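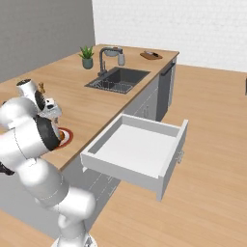

How to bring a robot arm into a staff kitchen without upsetting the shift

These notes come from the Trastby canteen, where one arm now does plate clearing and part of the putting away. Most of what follows is about the people who work next to it. The installer's manual covers the bolts and cables.

Before you start

You need a written list of every job done in the kitchen between opening and close, and who does it. Ask the staff to write it themselves. Ours was drafted by Nidia Bedoya, who runs the early shift, and it had twice as many lines as the one the office had made. Wiping down the drawer fronts was missing from the office list. So was emptying the dish rack before the lunch plates come back.

You also need a simulated copy of the kitchen. Ours was built by Rilent from our measurements. Have someone who works there check it before any motion is approved.

Step 1. Pick one job

Choose a job that is repeated often and has a clear end. We chose moving used plates off the counter. Leave knives, hot pans and anything with glass to people for now.

Step 2. Run it in simulation with the staff present

Put the simulation on a large screen and go through the job slowly. Ask the shift to stop you whenever the arm would be in their way. Check these points:

Can a person reach the sink while the arm is working?
What happens if a drawer has been left open?
Is there food still on the plate, and where does it go?
Who can pause the arm, and from which side of the counter?

The open drawer took us the longest. People leave drawers open when both hands are full, and they will go on doing it. We had the arm's path changed so that it stops and waits — the first version expected every drawer to be shut.

Step 3. Rewrite the job descriptions

Do this before the arm is switched on. Write down what is taken away from each person and what is added. At Trastby, clearing plates came off the early shift. Checking the gripper, restarting after a pause and logging faults went on. Added work needs time in the rota. We allow 10 minutes at the start of each shift and 10 at the end.

If hours are going to change, say so now and say by how much. Aliki Theodorakopoulos from the personnel office met each person separately, and that went better than the group meeting had.

Step 4. Train everyone who enters the kitchen

Include cleaners and agency staff. Each person should pause and restart the arm 2 times with a trainer watching. Keep a signed sheet by the door.

Step 5. Start at low speed

We ran at low speed for the first 80 hours and kept a paper log on the counter. Staff wrote down every stop and the reason for it. Most entries were short: "waited for me at sink", "cup in the way", "missed plate".

Step 6. Review the log together

Go through it with the people who wrote it. Our first log led to a new place for returned cups and a second pause button. If an entry can't be explained, keep the speed where it is and run that case again in simulation.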